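Drawer checks: revised rules from March

The Ernley group has finished its update to the house rules for drawer tasks run in simulation. The new version takes effect in March and replaces the two-page note that came with the Britik scenes. Teams at Ustlow and Dinu should work from it as well. 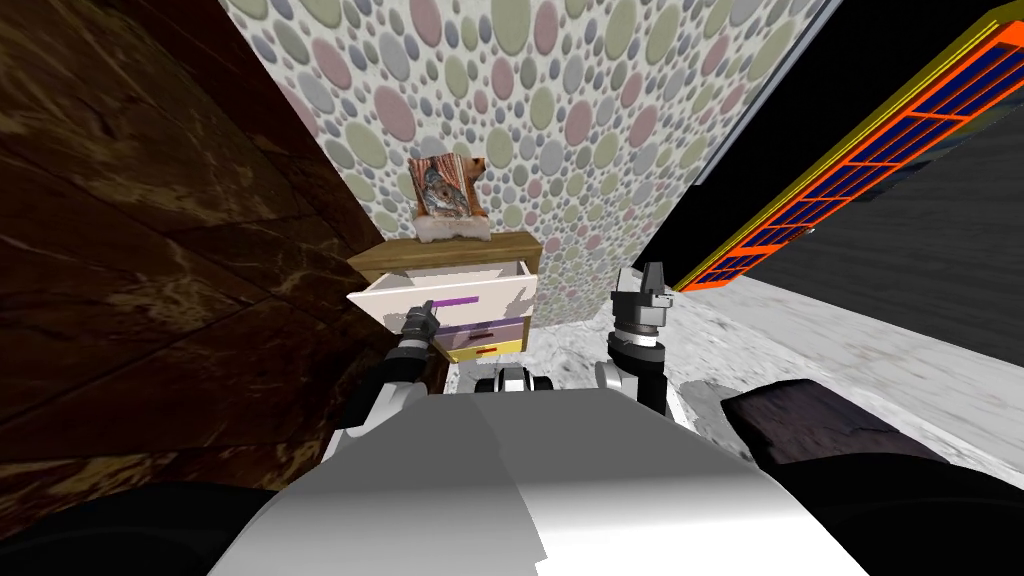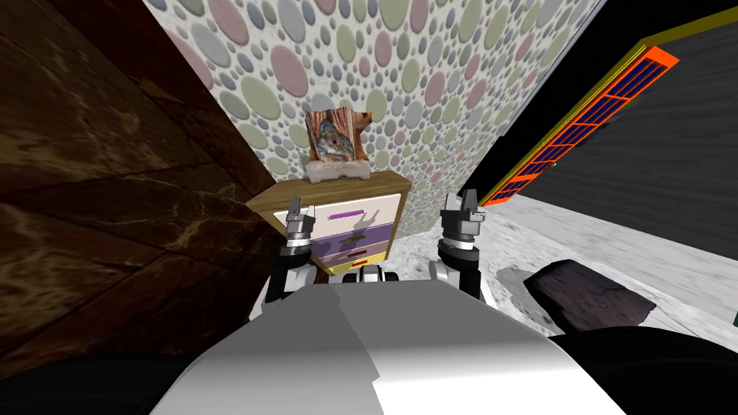
Two views of the three-drawer chest task, with both arms in view.

The main change is in how a run is scored. A drawer now counts as open only if it stays open for 2 seconds after the gripper lets go. Under the old note, any movement past the mark was enough, and some 29 runs had to be scored again.

Reviewers should also check the following before signing off:

The target drawer is named in the task text by position, and by color only if no two drawers share one.

The arm that isn't doing the pulling stays clear of the furniture and the walls.

Objects on top of the furniture are listed at the start and checked again at the end. A fallen object is logged even when the drawer itself passes.

Failed runs are kept with the rest – please don't delete them to tidy up a folder.

Each new scene needs 7 clean runs before it goes into the shared set. Questions and corrections go to Anastasia Psarras, who is keeping the master copy.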